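Ballside Laundry Room / Equipment tickets
Ticket 549
Status: Open, waiting on parts
Opened by: front desk
Assigned to: Laurier Vachon
Units: dryer 1 and washer 1 (bronze pair)

Reported problem: Dryer 1 stops before the end of the timed cycle. Display goes blank, then comes back with the full time showing. User also reports cotton items left damp in the middle of the load.

Photos attached to ticket:
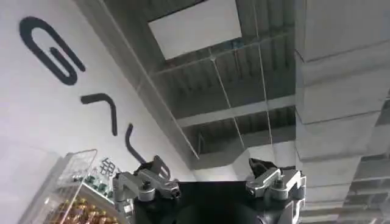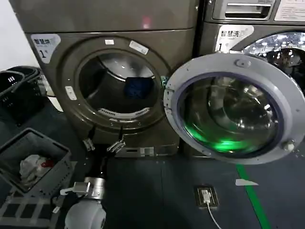
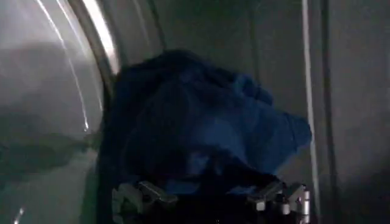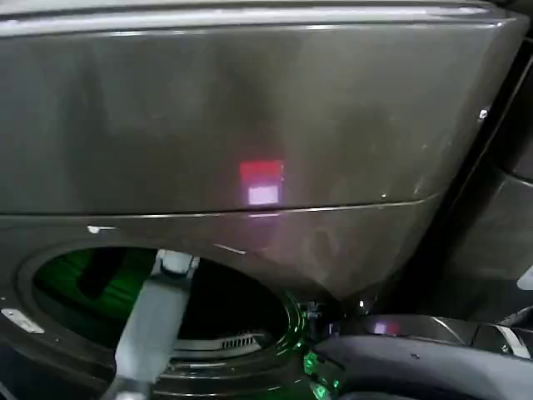

Attachments: wall lettering and ceiling; dryer and washer fronts; blue cloth, close; upper front panel and door opening.

Log

9:10 a.m. Confirmed unit by sticker, 智慧烘 1. The washer next to it is 智慧洗 1. Please quote the sticker text when calling Nijs, as they have mixed up the two machines before.

9:25 a.m. Ran timed dry, 900 g test load of cotton. Stopped with 3 minutes elapsed. Restarted, stopped again at nearly the same point. No error code stored.

9:50 a.m. Power off at the breaker. Lint screen cleaned. Exhaust hose pulled and checked, no kink. Moisture sensor strips wiped with white vinegar. Hose refitted.

10:20 a.m. Same load, same program. Ran longer, then stopped. Vinegar made no difference to the blank display, so the sensor strips are probably a separate issue from the reset.

10:45 a.m. Measured supply at the outlet under load. Steady. Swapped to the spare outlet, fault unchanged. Building supply ruled out.

11:15 a.m. Opened the top. Connector to the display board is seated but moves when pressed. Pressing it blanks the display every time. Refitted with a cable tie as a temporary hold.

11:40 a.m. Full cycle completed with the tie in place. Load dry at the hems, slightly damp at one waistband. Not calling this fixed.

Parts: display harness, requested from Standitbridge. They quote 200 for the harness and board together and will not sell the harness alone. Asked Luris for a second quote.

Washer 1: no fault found. Leave in service. Keep the door open between loads.

Next step: fit harness when received, repeat the 900 g test twice, then close. Do not close on the cable tie. L.V.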